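Nastwood Fittings Study: Progress Report to Pemmont

Prepared by Thư Dương

Shelving and worktop

The work area now has its marble-patterned surface in grey-green with white veining, set against pale walls. The three-tier shelf unit stands at the back. It has cream-coloured boards on a black tubular frame, and the top tier has a seam down its centre. Small household goods are being kept on the unit during the trial, including boxed items and a sponge pad. The small yellow block is handled over the worktop, forward of the shelves.
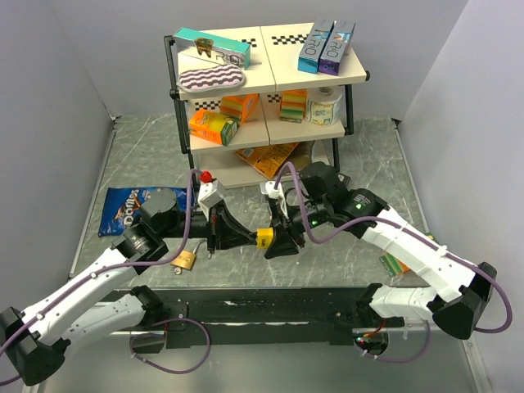

Spending and stock

Spend to the end of January was £2,664. Of the 50 small items ordered from Veres, 8 are still to come. The Mato order is complete. Two replacement boards were bought from the existing budget and no further money is requested for this part.

Next period

Item positions on each tier will be fixed and written up. Labels for the shelf edges are on order. The draft layout sheet will be sent to Pemmont with the next claim.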